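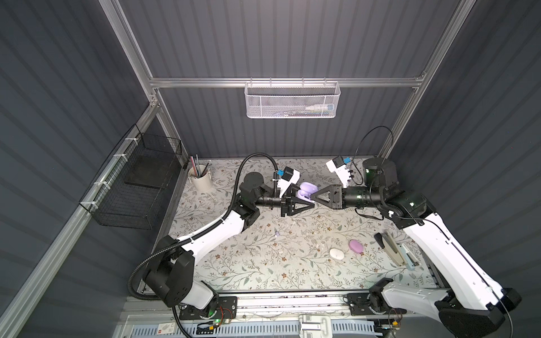

Two robot arms over a leaf-patterned mat.

The clinic with no front door

Skemimberg wants you to believe it has been looking after people for a very long time. The words "family chemists" sit beside its name on every page. There is a photograph of a shop with a striped awning, and a paragraph about a founder who mixed cough syrups by hand. There is no founder's name, no town and no year.

I first came across the site in December, when a reader forwarded an email offering her a weight-loss injection at a third of what she had been paying. She had never heard of Skemimberg. The email used her first name, mentioned a medicine she had once looked up, and told her the offer would close at midnight. When she looked again the next morning the offer was still there, and it was still closing at midnight.

That sort of thing does not prove a business is crooked. Plenty of honest shops run silly countdown clocks. But a company selling prescription medicine ought to clear a higher bar than a company selling garden chairs, and I wanted to see whether this one did.

Start with the "doctor's consultation", which the site says is carried out for every order. I filled in the form as a woman of normal weight with a history of pancreatitis, a condition that should make any prescriber stop and ask questions. The form did have a box for past illnesses. I typed the word in full. On the next page I was told that my answers had been "reviewed and approved by our medical team" and asked for a card number. I had not had time to reach for my tea.

I went back and tried again with different answers, leaving the box for past illnesses empty. Approved. On the third attempt I gave my age as 6. The site did not like that, and a red message told me that customers must be adults. I changed it to 46 without reloading the page and was approved once more. I did not pay for anything.

Who is on this medical team? The "Our People" page lists 4 clinicians, all smiling, all with first names only. The one called Sonia is described in one place as a senior pharmacist and in another as a "wellness doctor". These are different jobs with different training. Without a surname or a registration number there is no way to look her up, and a professional who is allowed to prescribe has no good reason to hide either.

I asked Ginevra Santoro, a pharmacist who spent years behind the counter before she began advising patients on buying medicine online, to go through the site with me. She was less excited than I was.

"You're looking for a smoking gun and you won't get one," she said. "What you get is a lot of missing things. Where's the address? Who do I ring if I feel ill at two in the morning? If I can't answer that, I don't buy."

There is an address, in fact, though it takes some finding. It is at the bottom of the returns policy, and it belongs to a firm called Dastetti, which describes itself as a "fulfilment partner". Dastetti's own website is a single page with a contact form. I used the form to ask whether it held a licence to store or supply medicines, and where the products came from. I had an automatic reply thanking me for my interest in becoming a reseller.

The reviews deserve a paragraph to themselves. Skemimberg says it has 1,000 five-star ratings, a pleasingly round figure which did not move in the weeks I was watching it. Many of the comments say the same thing in slightly shuffled order: fast delivery, kind staff, will order again. One praises the "very comfortable soles". I can only suppose it was written for a shoe shop and lost its way.

Then there is the payment page. Cards are accepted in theory. In practice the card option showed an error each time I got that far, and a chat window popped up to suggest a bank transfer with a small discount for the trouble. Bank transfers are much harder to claw back than card payments. A shop might well have a broken card machine. A shop whose card machine is always broken, and which always has a discount ready, is asking for rather a lot of trust.

Zyanya Ayala did pay. She ordered a course of sleeping tablets after her surgery told her there would be a wait for an appointment, and she was kind enough to show me what arrived. The tablets came in plain foil strips with no leaflet, no batch number and no expiry date. The label on the packet had the word Kpodo on it, which appears to be a brand, although neither Santoro nor I could find any medicine sold under that name.

"I felt stupid as soon as I opened it," Ayala told me. "It looked like something out of a Christmas cracker." She did not take any. When she asked for her money back, she was told that medicines could not be returned for safety reasons. She pointed out that she was complaining about safety. The chat window closed.

I don't know what is in the tablets. They may be exactly what she ordered, or a different drug at a different strength, or chalk. Ayala has handed them to her local pharmacy, and without a proper test any guess of mine would be worthless. I would be wary of anyone who claims to be able to tell from a photograph.

Santoro's advice is dull and I think correct. Look for the seller in the official register of pharmacies, and do it by going to the register yourself. Clicking on a badge proves nothing, as badges can be copied by anybody with a mouse. Skemimberg has 3 of them along the bottom of its home page. Two do nothing at all when clicked. The other takes you back to the top of the home page.

I wrote to Skemimberg with a list of questions about its prescribers, its address and its links to Dastetti. The answer came from a customer care account and was unsigned. It said the company "takes patient welfare with the utmost seriousness" and offered me a discount code for my next order. I wrote again to say that I had not placed a first one, and have had no reply.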